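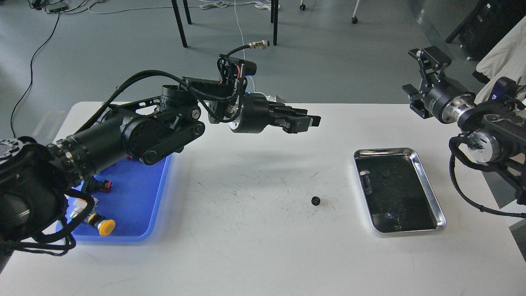 ## Sourdough too sour since I moved house, what should I change?

**Zikden**
Amach, October

Good evening to all. Please excuse my English, it is my third language and I write it slowly.

I have kept a rye starter for four years and I was always content with the bread. In August I moved to a flat on the top floor, and now every loaf is too sour for my children. The crumb is also a little gummy near the bottom. My recipe is the same as before: 800 g of flour, half white and half wholemeal, 136 g of starter and 16 g of salt. I let the dough rise in the kitchen during the night, from ten in the evening until seven in the morning, and I bake it in an iron pot.

I feed the starter one time per day, after lunch. It smells strongly of vinegar when I open the jar. Must I throw it away and begin again? I would be sad to do this. Also I do not know if the new water can be the cause, it leaves much white on the kettle.

**Ettore Marchetti**
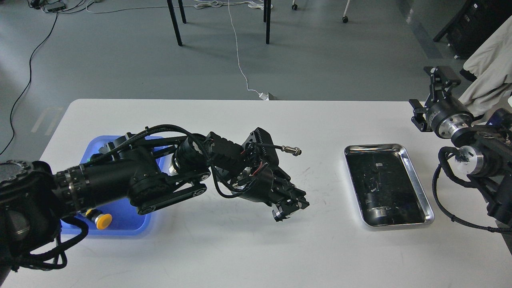

*Rimano, October*

Do not throw it away, please. A starter which smells of vinegar is hungry, it is not dead.

I think your kitchen is warmer than the old one. Nine hours at 18 degrees and nine hours at 24 degrees are two very different nights for a dough. Put a thermometer beside the bowl and look at it before you sleep and when you wake up.

For the starter, I would do the following for one week:

- Keep only one spoon of the old starter and give it 50 g of flour and 50 g of water.
- Feed it two times per day, morning and evening.
- Use it when it has doubled, before it falls down.

For the dough, take less starter. With 800 g of flour I use 80 g in summer and a little more in winter. If it is ready too early, put it in the fridge and bake after breakfast.

The gummy part can come from cutting the bread warm. I wait until the afternoon, although my wife does not agree with this rule.

**Hunt**
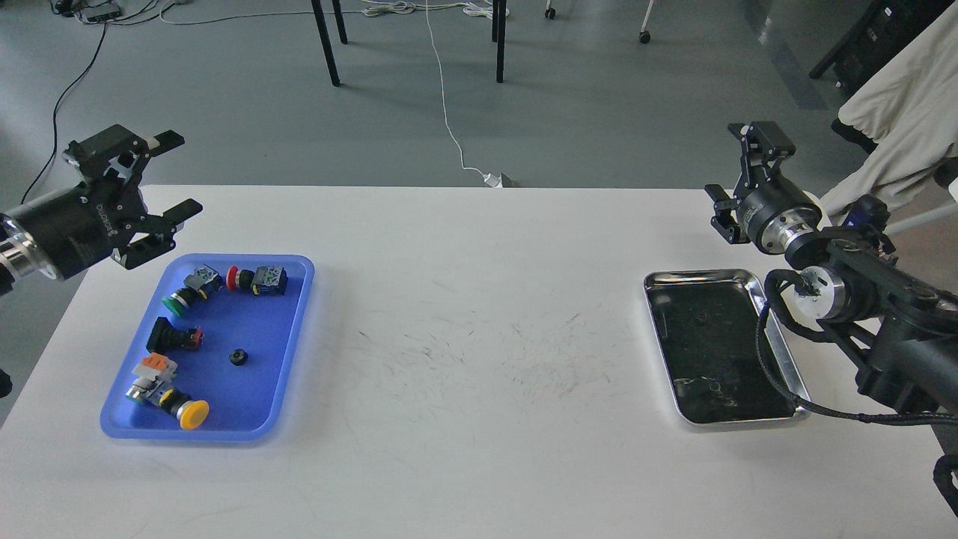
*Amach, October*

I have the same hard water and my bread is fine, so I would leave the water alone. Just use less starter. My oven is also weak from below and I put the pot on a hot baking stone, it helped me with the bottom. I bake for 45 minutes, the last fifteen without the lid.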